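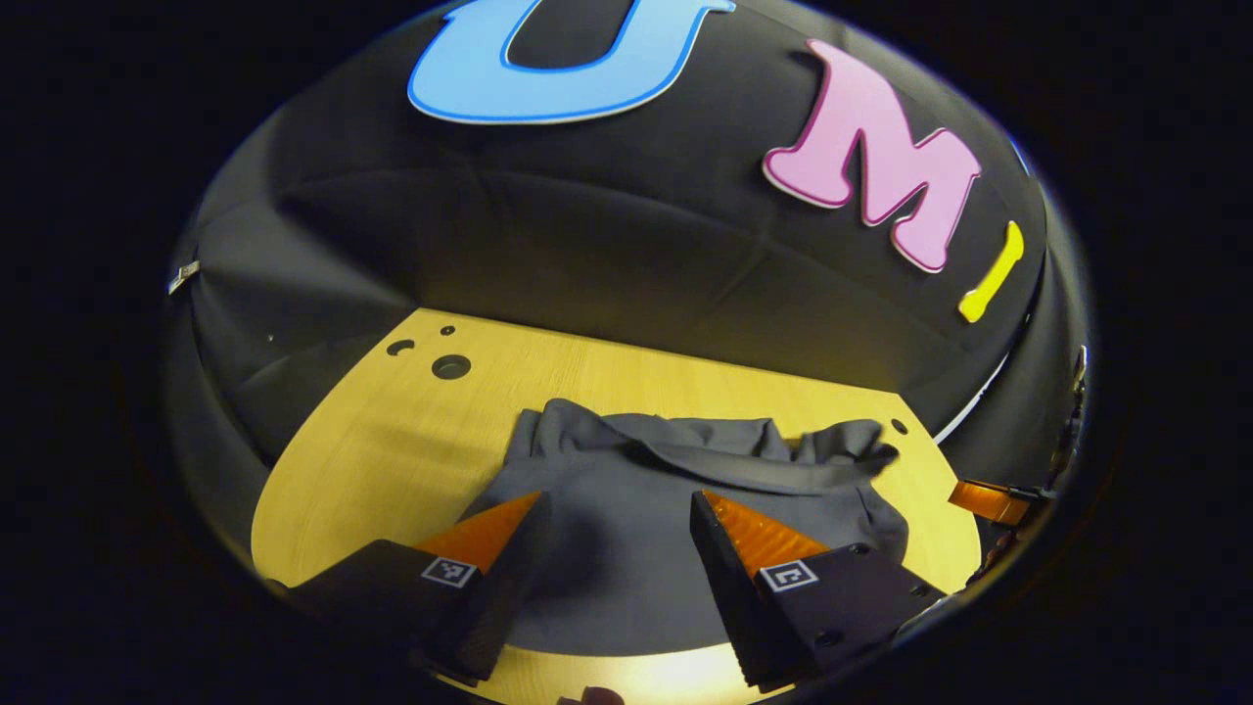 Durnton, Sun 3 March

Cloth demos with a hand-held gripper: how do you start each one, and do I toss the bad ones?

Posted by Zulkifli Rondonuwu

Hi all, first post after a long time of reading. I'm collecting demonstrations for a cloth folding policy with a UMI style hand-held gripper, the kind with the wide round view and the soft orange pads on the fingers. The cloth is dark gray, the table is pale wood, and I've got black fabric up behind it all so the model doesn't learn my bookshelf. So far I have 325 demos in a folder I've named Loreck (don't ask), and the first policy I trained on them is pretty bad. It goes for the bunched-up ridge at the top of the cloth nearly every time, even when I've laid the thing out so the ridge is somewhere else. Then it closes on air and just kind of hovers there.

Two things I'd love help with. One, how do you set the cloth down before each demo? I've been picking it up, giving it a shake and dropping it, then sort of tidying it toward the middle because it bugs me when it's crooked. Two, I have 52 demos where I missed the first pinch and had to go back for it. Keep or throw out? I hate to lose them, that's a whole afternoon of my life.

Oh, and my black backdrop has creases in it and big colored letters on it. Does that matter? I could iron it but I really don't want to.

Thanks!

halvorsen_garage

Iron the backdrop. Also get a bigger table. I do blocks so I don't really know about cloth but more data always helped me.

Anatole Rey

I've been down this exact road with dish towels so here goes, sorry for the length.

Your tidying is what I'd look at first. If you drop the cloth and then nudge it to the middle with the same hand in the same way, you're going to get the same lump in the same spot over and over, and the policy will happily learn "go to the lump spot" and barely look at the cloth. Easy way to check: pull the first picture of every demo and flip through them fast, like a flip book. When I did it with mine I felt pretty silly, the towel hardly moved. What I do now is drop it and leave it. If it lands half off the table I drop it again, but that's the only do-over I allow myself. I also turn it a bit between drops, and every so often I start with it almost flat, or in a ball.

On the 52: don't toss them, split them. Watch each one and ask if the recovery is something you'd want the robot to do. If you missed, opened up, backed off and came in again cleanly, that's gold, keep it (a policy that hovers after a miss sounds to me like one that hasn't seen many recoveries). If you missed and then poked around and dragged the cloth sideways till it sort of worked, out it goes. I put mine in a separate folder and trained with and without, so you can see for yourself before deleting anything.

Also, slow down right before you close. I used to swoop in and pinch in one motion and the gripper width signal was a mess. A tiny pause made mine much easier to learn from.

The creases I wouldn't worry about. Same with the letters, as long as they aren't always in the same place compared to the cloth. If you never move anything, the model can use them like a map. Stand somewhere else for some of the demos, come in from the other side of the table, tilt your wrist. And one more: dark gray cloth with black fabric behind it is fine while it's lying on the pale wood, but what about when you lift it? Check some clips from the middle of a fold. I ended up mixing in a lighter towel for that.

Zulkifli Rondonuwu

Okay, I did the flip book thing and wow, yes. It's basically one photo over and over. I'm going to redo a batch with no tidying before I touch anything else. Went through the first 13 of the missed pinch ones too and most of them are the poking around kind, sadly. Not ironing.

Anatole Rey

Ha, good. Post the new results in this thread when you have them, and say how many of the old demos you kept in the mix. I'm curious if the hovering goes away.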